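Threshold strip

24 shares · 3 comments

A threshold strip, or divider rail, is a narrow length of material laid flat where two floor coverings meet. It covers the raw edges and keeps them from fraying or lifting. Metal strips are common beside carpet - wood is more usual between hard floors.

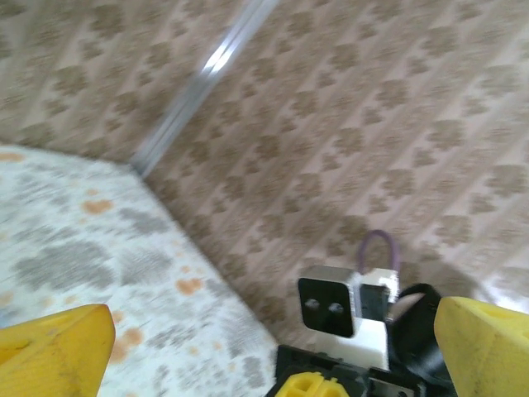

Branmont Flooring History Group

A patterned beige carpet with a thin metallic strip, and a white rug with grey and orange patches. Loose rugs need no strip of their own.

This site uses cookies. Accept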